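Hands on the gripper: how the folding work is changing at Jandel

Jandel started out as a home linen service. We washed, we folded, we made up beds, and by the end of November every year everyone had sore wrists. The laundry side still runs, but these days a good part of the week goes to teaching machines the bits of the job we know best, and I love it far more than I expected to!

The teaching is done with hand-held grippers. You hold the thing by its handle, work the two fingers, and do with it what you'd normally do with your own hand: pick up a sleeve, turn a fold over, shift a pile of clothes to the other end of a bed. The recordings go to the people who train the robots, and we go back to the start and do it again with a different pile. A long task gets recorded 700 times before we move on to another, so you do need a bit of patience (and a decent playlist).

This page is for families, new starters and anyone who has asked at a barbecue what on earth we do all day.

Who does what

Bok-nam Shim ran the folding tables for 11 years and now plans the tasks. She decides what gets folded, on what sort of surface and in what order, and she has strong views about waistbands. Her rule is that a garment should look the way it looks in somebody's actual bedroom, so patterned blankets stay on and pillows stay where they are. I used to think she was just being fussy. Then we tried a week of plain white sheets and the recordings came back with a polite note asking for more variety.

Yae Ueda came across from the ironing line. She looks after the grippers, which mostly means checking the pads and screws before each session, and she trains the rest of us. Her first lesson is always to slow down. Fast hands are a point of pride in a laundry – you're taught from day one to whip a towel into thirds without looking – and with a gripper you have to unlearn all that. It took me two weeks to stop snatching.

What a shift looks like

We start at 7 with a stretch and a look at the task list. Sessions are short, with a proper break after each one, and everyone swaps hands where the task allows. After lunch we're back on ordinary laundry, so you still get your time on your feet and a chat over the sorting bins. Saturday work is voluntary and usually fills up anyway, because the homes we visit on Saturday tend to have the best biscuits.

The sorting bins themselves have had an upgrade too. Stanciu put in a conveyor that weighs the bags and sends them to the right washer, and the old trolley run up the ramp is gone. My knees would like to thank everyone involved. The ramp is now a spot for the pot plants.

At the bedside

Soft things on soft things, Bok-nam's favourite sort of set-up. A black garment folded into a thick bundle on the fleece, blue pads open over the big fern leaves, and a green and cream check quilt up the back that I'd happily take home.
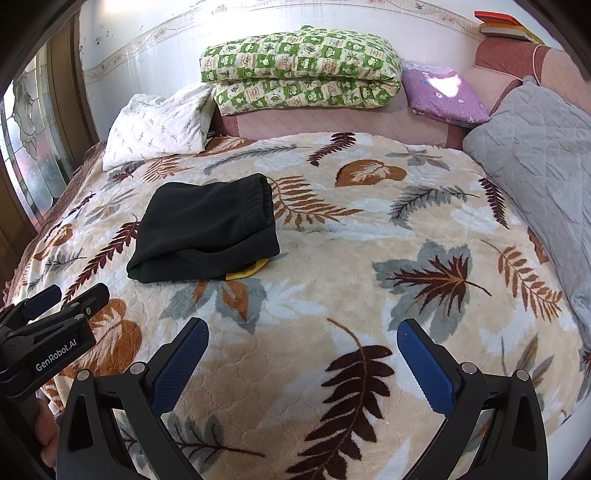 Will the robots end up taking the folding jobs?

Some of the folding will go to machines in time, and at Jandel the folding hours have already come down. The people who did those hours have moved to recording, task planning and gripper care, on the same pay or better, and the hand-finishing work is still done by us.

More from us

If you'd like to try a gripper for yourself, come along to the next open afternoon at the Mandeck Street depot. Yae will have a basket of tea towels ready and she is very kind to beginners. Bring closed shoes, and use the side gate as the front car park is full of vans until 4.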